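Shelf facing

Shelf facing (also called fronting, blocking, zoning or, in the north of England, "pulling forward") is the practice of moving goods to the front edge of a shelf, labels outward, so that the shelf looks full. It is among the most widely practiced crafts in the world and among the least admired. A well-faced aisle lasts until the first customer wants soup.

Origins

Facing could not exist while groceries were kept behind a counter. A shopper asked for a pound of sugar, a clerk fetched it, and the state of the shelf was the clerk's business. Self-service stores changed this in the early twentieth century. Once customers picked up goods for themselves, the package had to do the talking, and a package turned backward had little to say beyond its ingredients.

Early trade manuals treated the matter as one of tidiness. Later ones treated it as science, with diagrams. The Achari handbook, a stapled guide of 87 pages once handed to new clerks at a regional chain, spends two of them on greeting customers and most of the rest on cans.

Method

The basic move is simple. The clerk reaches to the back of the shelf, draws the stock forward, and turns each label to the aisle. Older stock goes in front of newer stock, a rule known as rotation. Shoppers know this rule too, and many reach straight for the milk at the back.

A "facing" is also a unit: one item's width of shelf, as seen from the aisle. A product with four facings takes up four widths, however many units stand behind each. Makers of breakfast cereal argue over facings with a seriousness other trades keep for borders.

Full blocking, in which a shelf is two units deep and two high with no gaps, is usually saved for the end of the night shift. The Tanside stores were known for demanding it before every visit from the head office, including those announced as surprises.

The planogram

A planogram is a drawing that shows where each product should go. It is made at headquarters, for a shelf that exists only at headquarters. Stores receive it, find that their own shelf is shorter or interrupted by a pillar, and make what are called local adjustments. A reset to a new planogram in a large store may move over 200 products, after which regular customers spend a month looking for the mustard.

Risers and steps

Flat shelves hide whatever stands at the back. The usual cure is the riser, a stepped stand that lifts the rear row so its labels clear the row in front. Wire, wood and clear plastic are all common. Clear plastic has the advantage of vanishing behind the goods, and the drawback of showing every fingerprint. 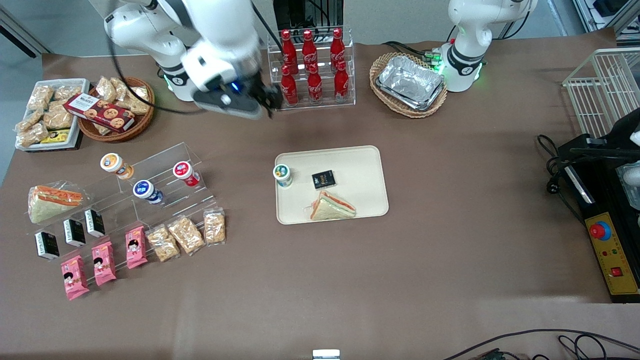 Gravity offers another answer. On a sloped track, taking the front item lets the next slide down, and the shelf faces itself. The Preva track was sold on this promise in the 1980s and worked well with bottles. Bags of rice stayed where they were.

Criticism

Skeptics point out that facing makes a nearly empty shelf look full, which may please the shopper but also fools the person placing the order. Others doubt that it sells anything. The often-quoted Drevov survey found that neat shelves did better than messy ones, but it compared two stores, one of which had a leaking roof.

Related articles
End cap
Gondola (retail)
Planogram
Shopping cart
Stock rotation

Reader comments

Six years on nights and my hands still do this. I faced my sister's pantry at Thanksgiving and was asked to leave the kitchen.

We called it "conditioning" at my store. Could that go in the first line with the others?

The mustard part is true. Ours moved in February and I've switched to mayonnaise.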